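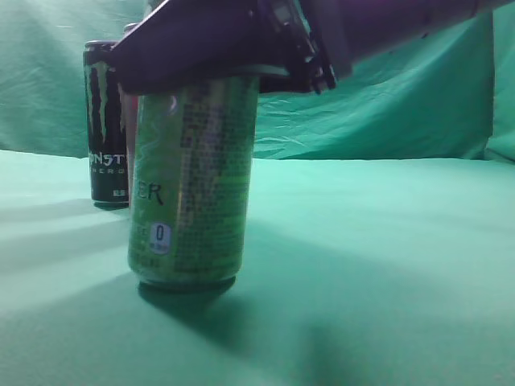

One of last term's students at Clinholm asked whether a team could skip the height check if the arm already ran fine on the practice table. It can't. Tables differ, and so do cloths.

Setting the touch height for cans

These steps are for teams in the Skallstead Robotics Club entering the can sorting round. Allow 20 minutes.

1. Put one can on the cloth and smooth the fabric under it. A can standing on a wrinkle will lean, and your reading will be off.

2. Home the arm, then load the Flukley profile. Set speed to 12 percent.

3. Jog the wrist until the closed gripper is over the lid. Keep the housing level.

4. Step down 1 mm at a time. Stop at first contact — the lid should not flex. Save this as TOUCH.

5. Raise the arm 54 mm and save that as CLEAR. All sideways moves happen at CLEAR or higher.

6. Add the other cans close together and repeat step 4 on each one. Tall and short cans need their own TOUCH value.

If you get error 501, the wrist has hit its force limit. Back off by hand with the jog keys and do not press Resume. Then start again from step 2.

Write your values on the Bramwell sheet before you shut down. The controller does not keep unsaved points — teams lose them every August.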